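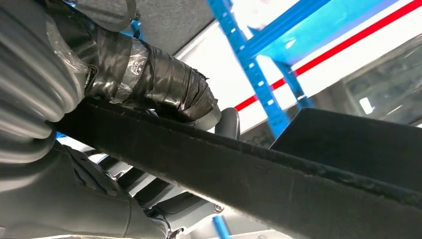 Wememura Screen Adaptation Index: Data Card

Summary

The Wememura Screen Adaptation Index records feature films and television series adapted from published novels, with one row for each adaptation. The current release contains 271 titles. It was compiled by Lionel Staniforth and Siv Backlund and is maintained by the Geerts Reading Room, which holds the printed sources used for checking credits.

The index is intended for students of film and publishing, for librarians preparing reading lists, and for anyone who needs to know which book stands behind a given screenplay. It does not rate the films or the novels.

Files

adaptations.csv: the main table, one row per released adaptation
novels.csv: source novels, with author, original language and first publisher
credits.csv: 900 credit lines covering writers, directors and leading cast
notes.txt: remarks on disputed or shared source credits

All files are encoded in UTF-8. Fields are separated by commas, and text fields containing a comma are enclosed in double quotation marks. The tables are joined on novel_id and title_id.

Scope

An adaptation is included when the on-screen credits name a novel as the source. Films described only as "inspired by" a book are excluded, as are stage recordings, short films and adaptations of short stories. Novelizations of existing screenplays are likewise outside the scope. Where a series of novels has been adapted with a recurring lead character, each film is entered separately and linked to the particular volume on which it draws. The field series_position gives the place of that volume in order of publication, which often differs from the order in which the films were released.

Recasting of a recurring character is recorded in the field lead_change. A value of 1 means that the role passed to a different performer from the one in the preceding film of the same series.

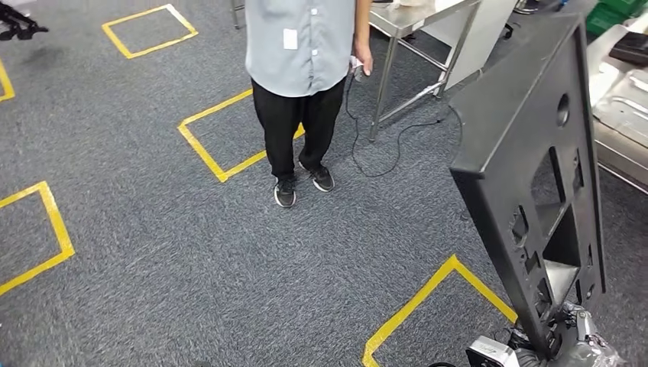
How are remakes of an earlier adaptation treated?

Each remake receives its own row and keeps the novel_id of the original source, provided that the novel is still named in the credits. If only the earlier film is credited, the remake is left out and mentioned in notes.txt.

Sources and checking

Credits were transcribed from the films themselves wherever a copy was available. The remainder were taken from printed press books in the Skidach deposit. Hamidreza Dehghan checked the Persian-language entries and Torbjørn Lundgren the Scandinavian ones. Entries that could not be confirmed carry the value "open" in the status field.

Known limitations

Television series are covered less fully than feature films. Writers who worked without credit do not appear, even where their part in a production is well documented. Release years refer to the first public showing, and festival premieres are counted as such.

Changes in this release

The May release corrects the spelling of translated titles and merges 2 duplicate records in novels.csv.

Use and contact

The index may be copied and redistributed for noncommercial purposes with credit to the Wememura Screen Adaptation Index. Corrections should be addressed to Vidar Vik at the Geerts Reading Room and should state the title_id, the field concerned and the source consulted.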